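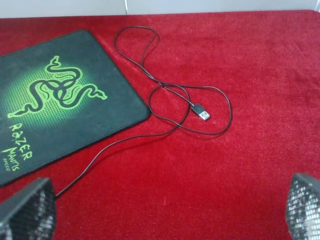

**Unit 5: Pile fabrics and soft mats**

Handout for the textiles and interior surfaces stream. Prepared by Chia-jung Mok. Revised 25 August 2026.

## 5.1 Scope

The unit covers two classes of soft surface that are often found together on a desk or table: pile fabric used as a covering, and the printed mat laid over it. Students should be able to name the parts of each, predict how each will respond to pressure and light, and write a condition note that another person can follow.

The opening photograph is the reference for sections 5.2 to 5.5. It has a red plush fabric with a short, velvety pile, and on it a black mousepad with Razer branding in green. Fibre content can't be read from a photograph, so the word "velvet" should not be entered on a record sheet unless the construction has been checked by hand. "Plush, short pile" is sufficient.

## 5.2 Terms

**Ground.** The base cloth that holds the pile. It is normally hidden when the pile is dense and in good order.

**Pile.** Yarn or fibre standing up from the ground. Pile may be cut or looped. Height is measured from the ground to the tip, without compression.

**Lay.** The direction in which the pile leans at rest. Stroking with the lay feels smooth. Stroking against it meets resistance and usually darkens the surface.

**Shading.** A difference in apparent colour caused by pile lying at different angles to the light. The dye is the same throughout.

**Crush.** Pile flattened by load. Crush may recover or may be permanent, depending on fibre, load and time.

**Face.** The upper working surface of a mat, with or without print.

**Edge finish.** The treatment of a mat's perimeter. Common types are raw cut, heat-sealed, bound and stitched.

## 5.3 Colour and shading on pile

Pile fabric rarely gives a single colour reading. In the reference photograph the red moves towards a lighter crimson at upper right and a deeper red at lower centre, where shadow falls. Two separate effects have to be considered in a case like this.

The first is lay. Fibre tips absorb more light than fibre sides. Where the pile points towards the viewer, the fabric looks deeper. Where it points away, the sides of the fibres reflect and the fabric looks paler.

The second is cast shadow, which has no connection to the pile. It follows the position of the lamp or window and moves when the light is moved.

To separate the two on a real sample:

1. Mark the edges of the pale or dark area with pins or chalk.
2. Turn the fabric through a half-turn under the same light.
3. If the patch has swapped from pale to dark, record shading.
4. If the dark area has stayed in the same place in the room, record shadow.
5. If neither applies and the patch keeps its value from all sides, check for fading, staining or wear.

A photograph taken from one position does not allow steps 2 to 5. The correct entry from a single view is "variation in shade, cause not determined" wherever shadow is not plain.

## 5.4 Construction of a desk mat

Most soft desk mats are built in two layers. The face is a thin knitted or woven cloth, often polyester because it takes heat-transfer printing well. The backing is a foamed rubber or similar material that grips the desk. The layers are bonded over their whole area.

The weak point is the perimeter. On a raw-cut mat the bond is exposed, and rubbing by the wrist lifts the cloth. Stitching holds the layers together at the edge at the cost of a slight ridge. The black mat in the photograph has a thin stitched border, and the outline looks slightly raised along it. The visible corner is rounded. A rounded corner is easier to stitch continuously than a square one, and it is less likely to curl.

Edge stitching should be inspected for:

- broken or missing stitches, especially at corners
- fraying of the thread
- puckering, where tension has pulled the face inward
- height above the face, if the user rests a wrist there

## 5.5 Print on a dark face

A black mat may be dyed black and then printed, or printed all over on white cloth so that the black is itself ink. The second is more usual where bright colour and soft gradients are required. The back of a loose thread, or a cut edge, will show which method was used.

The print on the reference mat can be analysed as layers, from back to front:

| Layer | Element | Print demand |
|---|---|---|
| 1 | Dark charcoal black field | Even coverage, no banding |
| 2 | Green glow fading outward into black | Smooth gradient |
| 3 | Fine grid or dot pattern within the glow | Sharp registration, small detail |
| 4 | Triple-headed snake logo, lime green with black outlines | Clean edges, strong contrast |
| 5 | Brand name in jagged green lettering | Clean edges |

Layers 2 and 3 are the first to suffer in use. A gradient shows grime as a dull patch, and fine dots blur when the cloth surface fuzzes. Solid shapes with an outline stay readable much longer. When grading wear, look at the fine pattern before the logo.

## 5.6 Mat over pile: mechanical effects

A rubber-backed mat is designed for a hard, flat surface. Laid on pile, it behaves differently in three respects.

**Grip.** The backing touches fibre tips only. The mat may stay fixed relative to the tips while the tips bend, so it creeps a short distance in the direction of the lay. The movement is small but repeats with each stroke of the hand.

**Support.** Pile and any padding under it compress unevenly. The face of the mat takes up the same unevenness, and a mouse with a low lift-off distance may track poorly.

**Crush.** A mat left in one place will print its outline into the pile. Leaving the mat at an angle to the fabric edge makes the mark more obvious when the mat is later squared up.

Where a mat must be used over pile, a rigid board of the same size should be placed between the two.

## 5.7 Bench exercise: pile recovery

Each pair receives one swatch of Sudham short-pile plush and one of Hirow looped cloth, both in red, and a Nerness test block.

1. Brush both swatches with the lay. Rest them for 5 minutes.
2. Place the block, total mass 1,000 g, on the centre of the first swatch. Leave for 60 minutes.
3. Remove the block and start the timer.
4. Grade the mark under side light at once, then again after 13 minutes.
5. Steam lightly from above without touching the pile, brush, and grade a third time.
6. Repeat for the second swatch.

Grades: **A** no mark; **B** mark visible under side light only; **C** mark visible under room light; **D** mark visible and detectable by touch.

Do not place the iron on the pile. Contact heat will glaze synthetic fibre and the swatch can't be reused.

## 5.8 Care notes

*Pile fabric.* Vacuum with a soft brush head, moving with the lay. Blot spills with white cloth. Test any cleaner on a hidden area for colour loss, particularly with strong reds, which may bleed onto pale trim.

*Cloth-faced mat.* Hand wash in cool water with mild soap, using a sponge along the weave. Rinse until the water is clear. Dry flat, away from direct heat. Keep damp mats off dyed fabric until both sides are fully dry. Do not wring or fold. A fold in foamed backing may leave a permanent ridge.

## 5.9 Reading and hand-in

Read the chapter on pile geometry in the Man course reader, including the diagrams of cut and looped pile. Hand in the grading sheet from 5.7 with both swatches stapled at one corner, through the ground and clear of the tested area. Write the lay direction on the back of each swatch with an arrow.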